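An: Verteiler Hausverwaltung und Nutzer, Gebäude Rosska
Von: Geschäftsstelle Gebäudebetrieb
Datum: 5. September 2023
Betreff: Re: Abrechnung der Teeküchen und neue Regelung für Mehrweggeschirr

Sehr geehrte Damen und Herren,

für die Rückmeldungen zu unserem Rundschreiben vom Juli danken wir Ihnen. Mehrere Mietparteien haben sich in ähnlicher Weise geäußert; wir antworten deshalb gesammelt über die Liste und beziehen uns dabei auf die nachstehende Nachricht der Büroleitung Trelley.

> Sehr geehrte Damen und Herren,
>
> mit Verwunderung haben wir der Nebenkostenabrechnung entnommen, dass die
> Teeküchen im Nordflügel künftig nach Fläche und nicht mehr nach Nutzung
> umgelegt werden sollen. Unsere Abteilung belegt zwar große Räume, der
> überwiegende Teil davon ist jedoch Archiv. Wir bitten um Erläuterung der
> Rechtsgrundlage sowie um Mitteilung, ob die Umstellung bereits für das
> laufende Abrechnungsjahr gilt.
>
> Ferner bitten wir um Klärung, wer für den Ersatz von Geschirr aufkommt,
> das aus den Küchen entnommen und nicht zurückgebracht wird.
>
> Mit freundlichen Grüßen
> Büroleitung Trelley

Zur ersten Frage: Grundlage der Umlage ist die Anlage 2 zum Mietvertrag in der jeweils gültigen Fassung. Diese sieht die Verteilung nach Fläche als Regelfall vor. Die bisherige Abrechnung nach gemeldeten Arbeitsplätzen beruhte auf einer Nebenabrede, die zum Ende des vergangenen Abrechnungsjahres ausgelaufen ist und von keiner Seite verlängert wurde. Die Umstellung gilt somit bereits für das laufende Jahr.

Den Hinweis auf die Archivflächen halten wir für berechtigt. Räume, die nachweislich ausschließlich der Lagerung dienen und keine ständigen Arbeitsplätze enthalten, werden auf Antrag bei der Umlage der Teeküchen nicht berücksichtigt. Der Antrag ist formlos in Textform unter Angabe der Raumnummern zu stellen. Für die übrigen Betriebskosten, insbesondere Heizung und Reinigung der Verkehrsflächen, bleibt es bei der Gesamtfläche.

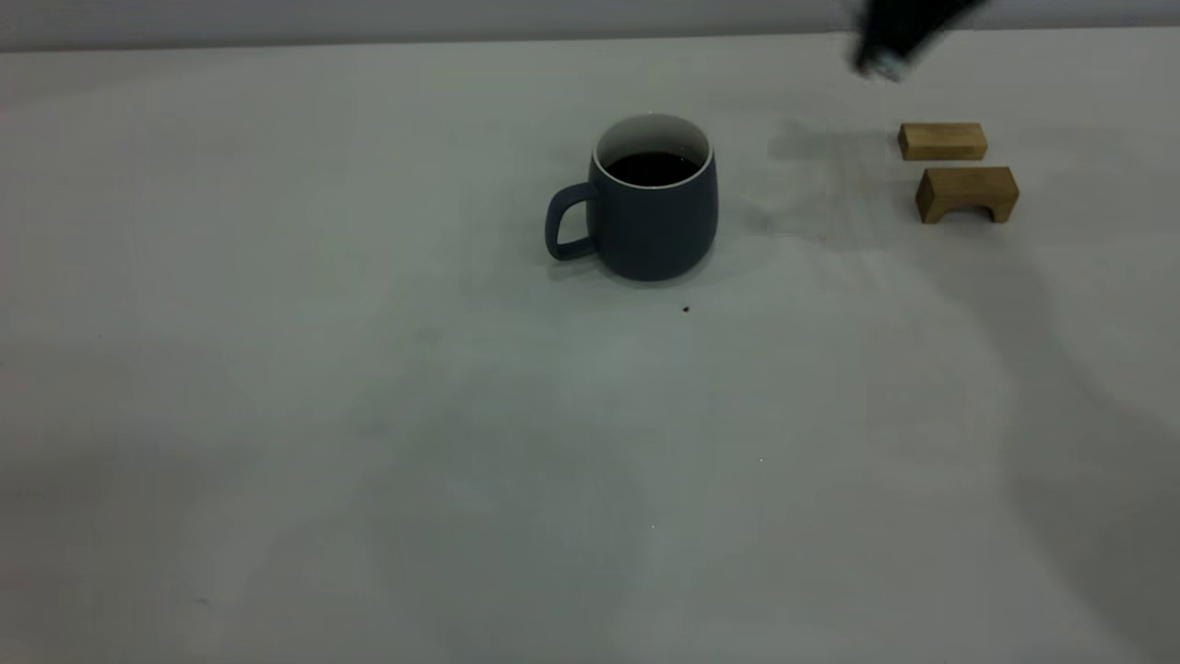 Zur zweiten Frage: Der Bestand an Mehrweggeschirr wurde im Juli durch die Firma Comell aufgenommen. Von den ursprünglich beschafften 206 Teilen fehlten zu diesem Zeitpunkt 37. Die Kosten der Ersatzbeschaffung werden einmalig aus der Instandhaltungsrücklage gedeckt und erscheinen nicht in der Einzelabrechnung. Künftige Fehlbestände werden dagegen dem jeweiligen Flügel zugeordnet und nach demselben Schlüssel wie die Küchen umgelegt.

Wir bitten daher alle Mietparteien, in ihren Räumen vorhandenes Geschirr aus dem gemeinsamen Bestand in die Küchen zurückzuführen. Privates Geschirr kann weiterhin verwendet werden, ist jedoch in den eigenen Räumen aufzubewahren. Eine Haftung für in den Teeküchen abgestellte private Gegenstände wird nicht übernommen.

Auf Anregung der Mietpartei Amin wird außerdem die Bedienung der Spülmaschinen vereinheitlicht. Die Maschinen werden an Werktagen durch den Reinigungsdienst am Abend gestartet und am folgenden Morgen ausgeräumt. Ein zusätzlicher Durchlauf während des Tages ist zulässig; in diesem Fall ist das Ausräumen durch die Mietpartei zu veranlassen, die den Durchlauf gestartet hat. Bei Veranstaltungen mit Bewirtung ist der Reinigungsdienst zwei Werktage vorher zu verständigen.

Einwendungen gegen den Umlageschlüssel richten Sie bitte schriftlich an die Geschäftsstelle und nicht über diese Liste. Anträge zu Archiv- und Lagerräumen, die vor Abschluss des laufenden Abrechnungsjahres eingehen, werden für das gesamte Jahr berücksichtigt. Die geänderte Küchenordnung wird in den Teeküchen beider Flügel ausgehängt und den Mietparteien zusätzlich per Hauspost zugestellt.

Mit freundlichen Grüßen

Geschäftsstelle Gebäudebetrieb
Gebäude Rosska

--
Diese Nachricht ging an alle eingetragenen Empfänger der Liste. Änderungen der Empfängeradresse nimmt die Geschäftsstelle in Textform entgegen.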